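Curtain track pulling out of plasterboard above bay window

Darcy Cosgrove
Clusville

We moved into a house in Halliday Street in September and the curtain track over the front bay has come down twice. It's a bent metal track, 100 inches end to end, with lined floor-length curtains. The previous owner had it up on plain screws into drywall. I put it back with plastic anchors and it lasted almost a month. Is there a header I should be hitting, or do I need different anchors? I'd like to keep the same curtains if I can.

Saeed Alipour

There should be a header over a bay that size, but it may sit higher than your screw holes. Drill a very small test hole every half inch going up from the old line. When you get wood shavings instead of white dust, you've found it. If it's too high for the brackets, screw a painted 1x4 board into the header and mount the track to the board. I did this on two windows in Medomstead and neither one has moved.

Plastic anchors are fine for a light blind - not for lined curtains that get pulled every day. Also check the brackets at the bends. Most of the strain lands there, and people tend to space them evenly and leave the corners bare.

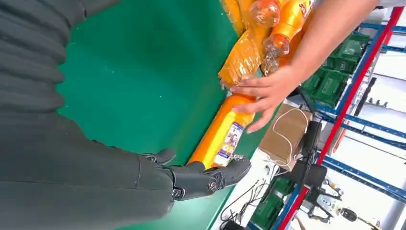 Fill the old holes before you put the board up, even the ones it will cover. Use setting compound and give it overnight. Then wipe the track out with a dry cloth, because a track that drags puts extra pull on the screws. If you keep your cleaner in a plastic bottle like the orange one, read the label before it goes near the lining. Some will mark it.

prerkham_3312

Just get toggle bolts. Mine have held for years. Heavy curtains, no board, no problem.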